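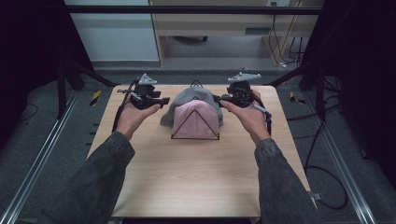
A banner for a march is a thing of the household before it is a thing of the street. Ours was for the tenants of Casenau, who ask for a fair hearing before any family is put out of its flat, and the petition which goes together with it has now 1,490 names. I give here what I have learned at home with needle and paint. Work on a plain wooden table of a light colour, with the cloth in a pile in the middle as in the photo, so that you can reach it from each side and a dark thread or a lost pin is easy to find.

Which cloth to take

Old bed sheets are the best. Cotton takes the paint well, and a sheet which was washed many times is soft and does not fight with the needle. Very new cotton must be washed first, without softener, or the paint will sit on top and crack when you fold it. I would not take curtains. They are heavy, and after one hour of walking the arms know it.

Iron the cloth before you draw. I was lazy with this one time and the word RIGHTS came out with a bend in the middle of the G.

The letters

Write your sentence on paper and then make it shorter. From the other side of Mocanu Square people can read five words, perhaps six. Our first text had 14 words and it looked like a letter from the bank.

Cut the letters from cardboard (cereal boxes are good), lay them all on the cloth, and go to the other end of the room to look. Only after this draw around them with a soft pencil. Leave a space as wide as your hand at each end, for the hem and the pole.

Painting

I use Curkix fabric paint in dark blue, but a normal wall paint with a little water also does the work if the banner will not be washed. Put newspapers below, in several layers, and change them when you move the cloth. Two thin coats are better than a thick one. Let it dry during the night, flat, and keep the cat in another room.

The poles

Sew a tunnel at each side, 9 centimetres wide when it lies flat, and close it at the top so the pole cannot come through. Broom handles are long enough for most people. Sand the ends and wind some tape where the hands will be.

In Clomden there is always wind from the river. Cut small half-moons in the cloth between the words, and sew around the edges of the cuts with a tight stitch. The air goes through and the banner does not pull like a sail.

After the march, roll it around one of the poles with the paint to the outside. Folded banners stick to themselves in a warm cupboard, and mine from April has still a blue shadow on the wrong half.

14 shares
2 comments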